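Hokby Table Linen Rental – Frequently Asked Questions

How far ahead should I order?
Two weeks for orders under 200 pieces. Larger orders go through the Northorpe depot and need six weeks.

Do you charge by the piece or by weight?
By the piece. Tablecloths, napkins and runners have separate rates, listed on the order form.

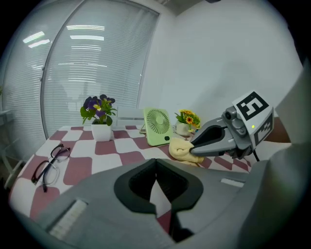 What size cloth fits a 6-foot table?
A 90 x 132 inch cloth reaches the floor on all sides at standard table height. For a shorter drop, order 60 x 102.

Do I need to wash items before return?
No. Shake off food and put the linen in the return bag. Do not seal damp cloths in plastic – mildew stains are billed at replacement cost.

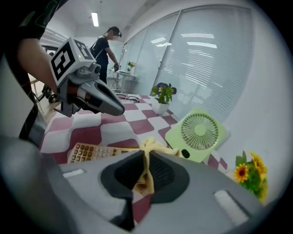

Can candle wax be removed?
Usually. Leave it in place and tag the item. Scraping damages the weave.

What is the largest order you accept?
500 pieces per delivery. Anything above that is split between Northorpe and Nirkport.

Who handles billing questions?
Zeyu Mao, accounts desk, Nirkport office. Have the order number ready.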